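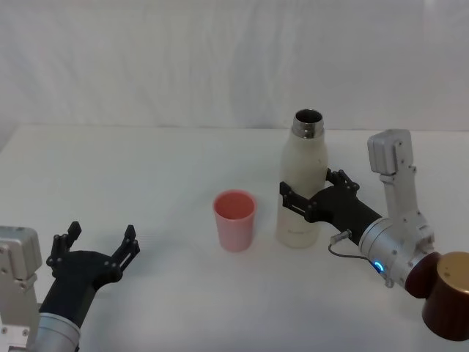
Pink cup and white insulated bottle on a white tabletop.

Call for participants: household water taste and odour panel, Gritdale

Reference: Nillow Panel, second intake
Location: Benedetti Building, ground floor, Gritdale
Commitment: 11 sessions over one term, starting in February
Payment: $1000 on completion, paid in two parts

Purpose

The Sturkach Water Laboratory is recruiting adults to take part in a sensory panel on drinking water. Panel members taste and smell coded samples and record what they notice on a standard form. The results will be used to compare water stored in household vessels for different lengths of time, and to check whether people can detect small changes in chlorine, earthy or musty odour, and metallic taste.

The first intake recorded 186 complete sample sets. The second intake uses the same form with a revised intensity scale, so people who took part in the first intake are not eligible.

What you will do

Each session runs for two hours, including a break. Sessions begin at 9.30 am. You will be given coded samples in plain glasses at room temperature, with a rinse between each. You do not need to swallow the samples. You will score each one alone, in a separate booth, and there is no discussion until all forms have been handed in.

The opening two sessions are training. You will learn the reference odours and practise using the scale. Training sessions are paid at the same rate as the others.

For one part of the study you will store tap water at home overnight in a bottle supplied by the laboratory, and bring it in the next morning. Written directions come with the bottle. Please do not wash it with scented detergent.

Who can apply

You must be 18 or over and live in the Gritdale supply area. Homes on tank or bore water are outside the scope of this intake.

You must not smoke or vape, and must not have a condition or take medication that affects your sense of taste or smell. If you are unsure, note it on the application and we will contact you.

You must be able to attend both training sessions. Up to two later sessions may be made up at another time by arrangement.

No experience is needed. Employees of the laboratory and members of their households cannot apply.

On session days

Do not eat, drink coffee or chew gum in the hour before you arrive. Do not wear perfume, aftershave or scented hand cream. If you have a cold or hay fever, phone before leaving home and your session will be moved.

Payment and travel

Half of the payment is made after the sixth session and the remainder after the last. If you withdraw early you will be paid for the sessions you attended. Parking behind the building is free. Bus fares are not reimbursed.

How to apply

Collect a form from the Benedetti Building front desk or ask for one by phone. Return it by the end of January. Short-listed applicants will be asked to complete a 20-minute screening test, which is unpaid. All applicants will be told the outcome in writing.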